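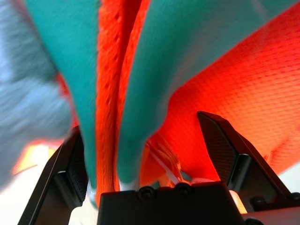
La pinza suelta la tela a media subida, ¿cambio las almohadillas o el programa?

Publicado el 3 jul 2018 en Robótica casera y talleres compartidos

Hola a todos, y gracias de antemano por la paciencia, que me enrollo bastante. Llevo desde la primavera montando en el taller compartido un brazo pequeño para separar retales por color. La pinza es de dos dedos, negra, con almohadillas texturadas por la cara interior, y la cámara va en la muñeca. El control es una placa Kestum que me vendió de segunda mano un compañero del taller y que, de momento, se porta de maravilla.

El problema viene al coger. Tengo telas de todo tipo: malla naranja rojiza, tiras de punto verde azulado, un tejido naranja de pelo parecido a una toalla y otro gris azulado muy suave. Con el punto va bastante bien, pero con los de pelo los dedos cierran, parece que han agarrado, el brazo sube 4 centímetros y la pieza se escurre. Otras veces se trae dos o tres telas a la vez, que para clasificar es un desastre. He probado a cerrar más fuerte y el servo se calienta muchísimo.

¿Alguien se ha peleado con esto? No me importa imprimir piezas nuevas, pero preferiría no desmontar la muñeca otra vez, que ya me costó una tarde entera y un tornillo perdido debajo del banco.

Taller_Urnon

¡Qué proyecto más bonito! Yo pasé por algo muy parecido con una máquina para doblar paños de cocina, así que te cuento lo que me funcionó, por si te ahorra alguna tarde.

Yo dejaría la fuerza como está y miraría primero la profundidad. Con tejido de pelo, si los dedos bajan solo hasta la superficie, lo que pellizcan es el pelo, y el pelo se peina y se va. Tienes que llegar a la base. Baja la altura de cierre de milímetro en milímetro y haz 20 intentos en cada altura con la misma tela, apuntando cuántas veces aguanta hasta arriba (una libreta vale perfectamente). Yo acabé bastante más abajo de lo que me parecía razonable, casi rozando la mesa, y ahí conviene poner debajo una plancha de espuma para que los dedos no choquen.

Luego está la velocidad. Si subes de golpe, el peso de la tela que cuelga tira de la punta. Yo subo los primeros centímetros a 30 milímetros por segundo, paro un momento y sigo a 160. Esa parada sirve también para lo de las telas pegadas: le metes un par de sacudidas cortas de muñeca y muchas veces la segunda cae sola. No siempre, ¿eh? Con la malla te va a costar más, que se engancha con cualquier hilo.

Y vigila los flecos y los cordones sueltos. Un hilo que se mete entre el dedo y el cuerpo de la pinza te puede frenar el cierre sin que te enteres. Yo corto todo lo que cuelga antes de echar los retales al montón y he ganado mucho en tranquilidad.

Si después de todo esto sigue resbalando, entonces sí, almohadillas nuevas. Prueba con silicona blanda de la fina, pegada encima de las que tienes, y así no tocas la muñeca.

mastent_77

Ponle ventosa y te olvidas.

hilo_y_cobre

Con ventosa no, por favor, que la malla deja pasar el aire y no levantas nada. Lo de la altura que te han dicho arriba es lo primero, yo empezaría por ahí.

Añado una cosita sobre el servo. Si se te calienta es que lo tienes empujando todo el rato contra una posición que no alcanza. En mi controlador, un Ratanaporn ya viejito, se puede bajar la corriente una vez cerrada la pinza y el agarre se mantiene. No conozco la Kestum, pero busca en el menú algo como «corriente de mantenimiento» o similar. ¡Y cuéntanos cómo te va con el tejido de pelo, que tengo pendiente una caja entera de toallas viejas y te copiaré los ajustes sin ninguna vergüenza!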